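The Tondero Large Grey Bin, Reviewed at Unreasonable Length
By the Fraser workshop desk
Aug 13, 2018
Last updated: Aug 13, 2018, with a corrected price
Reading time: 3 minutes

There are people who can pass a big grey bin in a trade catalogue without stopping, and I envy them their evenings. I stopped. I then ordered one, in the 80 litre size, and have spent the summer forming opinions about it.

The Tondero is a work bin. It sits on a bench and you put things in it so that they stop rolling on to the floor. That is the whole pitch, and the leaflet still manages to run to four pages, one of them a drawing of a man looking pleased beside his bin. I have stood in his exact position and not felt it.

It cost me £119. My last bin was a Bondby, which came from a clearance table with one corner already stove in, and it served for years without complaint from either of us. So the Tondero had something to prove, mainly to the person in my house who opens the bank statements.

What you get for the money is stiffness. Fill the Bondby with offcuts and its long sides bowed out like a cheap bookcase. The Tondero stays square. I loaded it with old door furniture, hinges mostly, and dragged it the length of the bench by one end, and the only thing that bent was me. It is heavy enough empty that you won't be carrying it about for fun, and there are no handles. The leaflet calls this 'a clean profile'.

The size takes some thought. Mine is 601 mm across, a number I can recite because my shelf is 600. I'd measured the shelf. I had not measured the shelf very well. The bin now lives on the bench full time, where it takes up the space I used to work in.

Sloping insides are the thing to look for if you're choosing between makes. With straight walls, the last few screws settle into the angle at the bottom and you scrabble after them with your nails. A slope brings them back towards the middle where a hand can get at them. The Urkia I borrowed in the spring had straight walls all round, and I suspect there's a washer of mine in it yet. 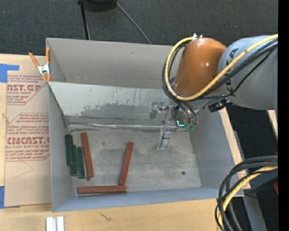 Grey, I should warn you, hides less than you'd hope. Smooth panels show every scuff, and the lower part of a slope gets the worst of it, with the marks gathering into one broad dark patch. Seams are the other nuisance. Muck likes the line where the slope meets the floor, and once it's in there a cloth just polishes the top of it. I've had the best results with an old toothbrush and washing-up liquid. The scuffs I have left alone. They're honest wear, and I'm lazy.

Spares exist, to my surprise. Part 868 is a replacement inner panel, which the shop says will be back in stock in September. I haven't ordered one, though I did ask what it cost, and then asked again in case I'd misheard.

Would I buy it again? Yes, with a better tape measure. If your old bin still has most of its corners, keep it and spend the money on something with handles. If you tip metal into yours every day, the Tondero will put up with it – and it does come with the leaflet.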